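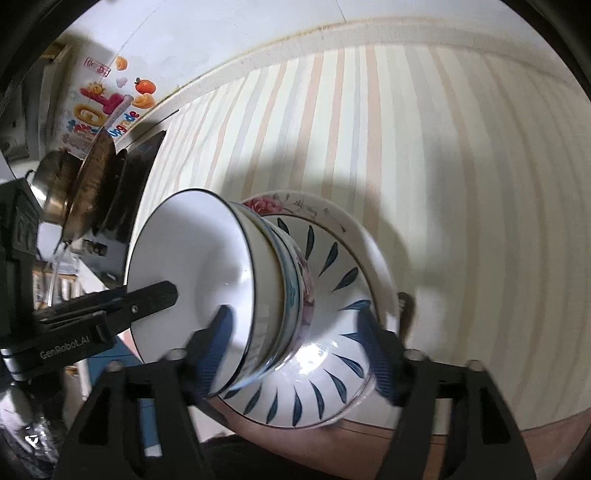

Jolán Takács asked me to begin with the order of the stack, because she finds small plates put on top of bowls every time she opens the cupboard.

DISHES AND CUPBOARD CHECK, Clellside guest house
Date: 2020-09-15
Checked by: Matúš Havlíček

1. Widest piece at the bottom, bowls on top. OK now. I corrected two stacks.
2. Rims without chips. Not OK. One soup bowl has a sharp place on the lip, I put it aside for Etelka.
3. Fine cracks in the glaze. OK, but please look again in March, with a good lamp.
4. Stack not higher than the mark inside the door. OK.
5. Upper shelf, limit 39 pounds. I did not weigh. It does not bend. 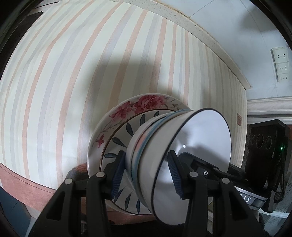 Mixed set: rose plate, leaf plate, two bowls.

6. Painted pieces washed by hand only. Partly. The paper with this rule fell behind the sink, I taped it back.
7. Shelf liner flat and dry. OK on the upper shelf. On the lower one a corner is lifting and a plate can slide there.
8. Door closes without touching the dishes. OK.

To do: new liner for the lower shelf, 70 cm long. Piroska Tóth has the key to the store room.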